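Chapter 2. Sorting Mixed Household Items

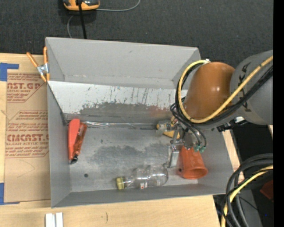 Department of Packaging and Materials Recovery, Wellon Technical College

Before an item can be recycled, reused or thrown away, somebody has to decide what it is. In the first chapter we followed the waste from the home to the collection point. Now we come to the sorting bin, where items of very different shape and material lie together: a clear bottle with a yellow cap, an orange cup on its side, a packaged item with a shiny surface. For a beginner this can look like a simple case. The student will soon see that each of them asks for a different question.

Let us take the bottle first. A transparent body tells us little, as several plastics can be made clear. The sorter must look for the mark of the material, usually on the base, and must also consider the cap. A cap is often made from another plastic than the bottle. In some towns it should stay on, in others it is collected separately. Please check the local rule before you do the exercises of this chapter.

The cup is more difficult. Color is not a guide to the material, and an orange cup may belong to the same group as a white one. Students in our course often put cups together by color in the first lesson, and then they must begin again.

Shiny packages are the third group. Many of them have two or more thin layers which cannot be separated by hand – for this reason they go to the mixed fraction in the Plustow method, which we use in this book. The older Mthembu method has a special class for them. Both methods are compared in section 2.4.

A few words about the bin itself. Metal bins have a long life, but they get scratches and stains, and these should not be confused with damage. A worn surface can be used further. A sharp edge or a loose panel must be reported before the work continues. Holes in the floor of a bin should be kept free from labels and small pieces of film.

The exercises are based on the Fultus collection, a set of 1,948 household items which our department has gathered for teaching. You will need 14 of them for the first exercise, and they are listed at the end of the chapter. Work in pairs. One student names the material, the other writes it down with the reason. Do not correct each other until the whole list is finished.

2.1 Shape, Material and Former Use

We begin with three words that are often mixed up.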